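Folding thick fuzzy jumpers without the bulk?
Household help > Clothes and laundry

Bláthnaid Geraghty
Hello all, I hope somebody patient is about. I've been sorting the winter knits since May came in, and I've made a proper mess of it. My drawer is 40 cm deep and every fluffy jumper I own seems to spring open again the minute I turn my back. I do my folding on the bed, on top of the patchwork quilt, as there's no table big enough in the flat. The worst is a cream one with dark teal blocks and a ribbed collar, lovely and warm but a devil to get square.
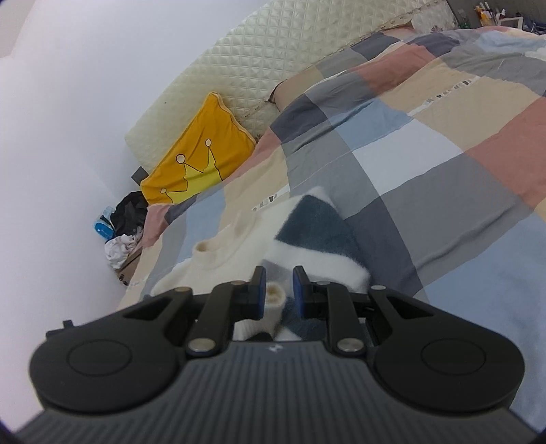 My mother always folded sleeves in first and then rolled the lot, but I'm worried about the collar going out of shape over the summer. I don't want to hang them either – I lost a good cardigan to a hanger once, shoulders like a pair of horns! Would you roll, or fold flat?

Colm Brennan
Fold flat, every time, and take your time over it. Lay the jumper face down and smooth it from the middle outwards with your palms, never tugging at the ribbing. Bring one side in with its sleeve laid straight down the back, then the other, and then fold up from the hem in thirds, stopping short of the collar so it sits on top with nothing pressing on it. A soft bed will do grand, but pull the cover tight first or the creases underneath will have you chasing the thing sideways.

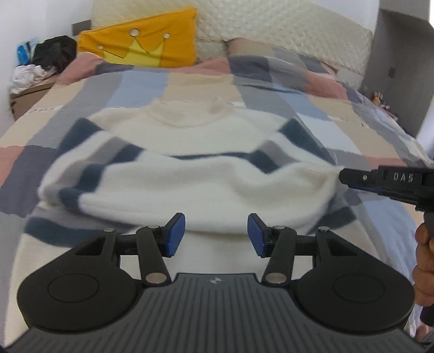
Page last changed: May, 11.05

For a drawer 40 cm deep I'd stand them on their folded edge, like books, with the thickest at the back. Don't pack them tight – fluffy wool likes a bit of air.

Jelorley
i just roll mine and shove them in a pillowcase, never had any bother. lavender bag if you have moths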